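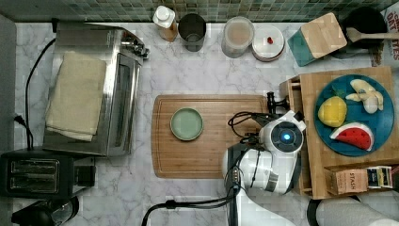

Arm over the cutting board, with toy fruit on the plate at right.

Planning for next year's kitchen bench began in November, and the first figure on my sheet was wrong. I had entered the arm and left out everything around it. The corrected sheet reads as follows.

Mounting and cables, Boltis: $788
Spare gripper parts, Plendero: $1,922
Service plan, 12 months: $2,229
Toy food and dishes: $40

The service plan is the line I expect to defend. Plendero offers a shorter term, but the renewal would fall in the middle of our busiest period – a poor time to request funds. A quote from Stöckli is still outstanding, and the order will be held until it has been received.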